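Pendine Gripper Trials, Set-Up Guide
Section 4: Lining up the wrist camera before you compare grippers

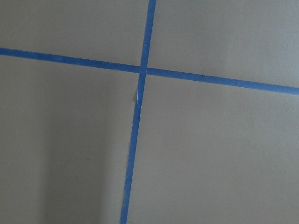

Do I have to redo the alignment every time I swap one gripper for another?

Plan on it, at least the short version (steps 6 through 9). The mounting plates on the Ladard and the Ruawai aren't the same thickness, so the camera ends up at a different height and usually a hair rotated too. I skipped this for a whole afternoon once and then spent the evening wondering why the Ruawai kept closing on thin air!

Before you start, you'll want the arm powered up and homed (Section 3), a roll of blue painter's tape, a hex key for the camera clamp, and the Stilthorpe controller on firmware 11 or later. Older firmware will run the arm just fine but it won't save a separate camera offset for each gripper, and that's the whole reason we're doing this.

1. Clear the table and wipe it down. Let it dry.

2. Run one strip of tape away from you and a second strip across it. Make them long enough to run right out of the camera view on all sides. I don't fuss over a perfect right angle, and you don't need to either, as the controller only cares about the crossing point.

3. Press the tape flat with your thumb, especially where the strips overlap.

Note: a ragged edge farther down a strip is fine. A pale torn bit close to the crossing can pull the marker off to one side, so if your offset keeps wandering, that's the first place I'd look.

4. Fit the first gripper. I always start with the Ladard (it's lighter and I'm lazy). Tighten the plate screws a little at a time, going corner to corner.

5. Clamp the camera on, snug enough that it won't turn if you nudge it.

CAUTION: Press the stop button before you put your hands anywhere near the fingers. The Ladard will snap shut when it gets power back, and it doesn't care what's in there.

6. Open the camera page on the controller and jog the arm until the wrist is 100 mm above the table. Keep the speed on 2 for this. It's painfully slow and that's how you want it.

7. Check that the fingers are fully open and out of the view. If a fingertip is poking in, open them wider or tip the camera away from it, then snug the clamp again.

8. Move the on-screen marker onto the tape crossing and hit Save Offset. Give it the gripper's name. Please don't leave it as "Untitled," I've got a whole list of those and no idea what any of them are.

9. Back the arm off, bring it in again, and see if the marker lands on the crossing. If it misses, check the clamp first and save again.

Note: soft shade over part of the table hasn't bothered the marker on my set-up. Hard glare has, so I pull the blind on sunny mornings.

10. Swap to the Ruawai and repeat from step 6. Leave the tape alone between grippers! If you have to lay it again, redo both offsets, or you'll be comparing two different tables.

11. Load each saved offset once and check the name at the top of the screen before you go on to the grip tests in Section 5.

Last changed December 6, 2024: added the firmware requirement and the bit about fingertips in step 7.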